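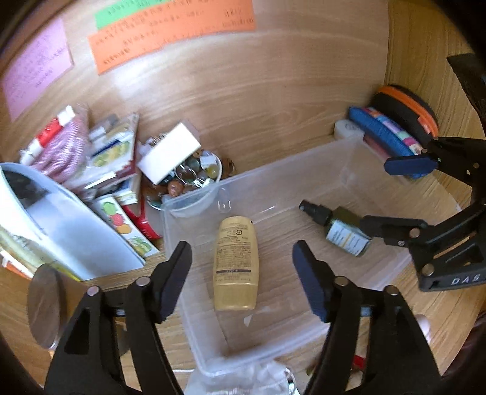
A tube of lotion and a little green spray bottle in a clear storage box.

I'd been meaning to talk to Rochelle Ruddock ever since I tried her hand cream at the Tomoana market in January (I went back for a second jar before I'd even left the parking lot!). She makes it in her kitchen under the name Surnora, and last year she sold 658 jars of it.

We sat at her table with coffee and a plate of toast, and I asked how it all got started. "My knuckles were splitting," she said. "I was washing dishes at a diner all day and everything from the drugstore stung. So I bought some beeswax and made a terrible mess."

How terrible? "It was like candle. You could've lit it."

It took her 88 batches to get one she'd give to a friend, and she still has the notebook, grease spots and all. I got to flip through it. Batch 4 just says "NO."

Her big tip for dry hands is so simple I felt silly writing it down: put cream on while your skin is still a bit damp, and keep some by every sink. "People buy the fancy stuff and leave it in a drawer," she told me. "Mine too, I'm sure!"

She's hoping to make 1000 jars this year, and she wants to try a lighter one for summer, maybe with cucumber. I asked if I could test it. She's already put my name on the lid.

Last updated: 2018-03-10

We use cookies to keep this site running. By reading on, you agree to our use of cookies.

Contact | © Kernetti | Back to top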